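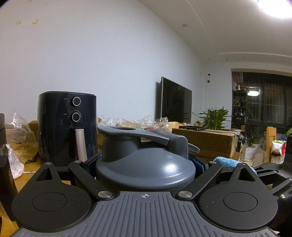 Ojārs Rebane says the last person we hired for the front desk lasted 88 days, and that he'd like to beat that this time. He has asked me to be truthful in the advertisement, so I will try.

Grellarau is a swimming pool and gym on the edge of town. It has been open for years and looks it. We need a part-time front desk attendant, mornings, starting in May. The job is mostly saying hello to people who have not had coffee yet and pointing them to the correct changing room, which you would think the signs would do.

What you'd be doing

You open the doors at 5:30. The same group is always standing there already, and they will tell you that you are late even when you are early. You check them in on Rollia, our membership software, which works well on most days and on the others gives everyone's name as "Guest." There is a paper notebook for the others.

You answer the phone. People call to ask if the pool is open, if the pool is warm, and if they can bring a dog. The answers are yes, sort of, and no. You sell swim caps and padlocks. You put lost things in the lost and found closet and write down the day they came in, so that when somebody comes back for one flip-flop after six weeks we can have an informed conversation about it.

Between 9 and 10 there is water aerobics, and the music is loud. You can't change the music. It has been discussed.

You'd also do a walk through both changing rooms every hour with a mop and a squeegee. I mention this because the last ad said "light tidying" and there were some feelings about that.

What we're looking for

Someone who wakes up when an alarm goes off. Someone who can be friendly to a person complaining about a locker and still be friendly to the next one. You should be able to make change without a calculator, and to swim 2 lengths without stopping – you won't be a lifeguard, but the insurance form asks. Experience is nice. If yours is from a diner or a school office, that counts for more with me than a gym would.

You don't have to be fit. I'm not.

What you get

Twenty-five hours a week over 5 mornings, with every other Saturday included. Pay is by the hour and is on the sheet at the desk, next to the cap display. Free membership for you and one other person in your household. A locker of your own. A polo shirt in a green that suits very few people. Coffee from Rozīte, the bakery across the parking lot, at the staff price, plus whatever rolls they didn't sell the day before.

How to apply

Send a short letter to the front desk, or bring it in, and tell us what hours you can't work. A résumé is fine but keep it to a page. We had 103 applications last time and I read them all at my kitchen table. Please leave out the paragraph about being passionate about towels.

Interviews will be held in the party room upstairs. Ojārs asks the questions and I take the notes. There is a short trial shift afterward, paid, on a weekday morning.

Posted 2020-02-23. The ad stays up until we find somebody.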